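February 29, 2024 – Dindulberg build log, wrist view checks

Reran the rim approach with the wicker basket. Slowed the last 60 mm of travel and left grip force where it was in January. Three approaches per setting – logged under Raduvlow.

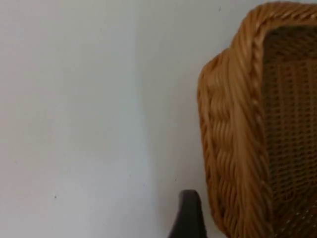 Amini wants the approach angle fixed before anyone touches the speed again, and asks that both go on the same sheet for the Brosdale meet. Agreed. Angle first, in steps of 6 degrees.

Thick braid on the rim, finer weave inside. Edge detector to be tuned on the rim only. Finger pad offset still to be measured.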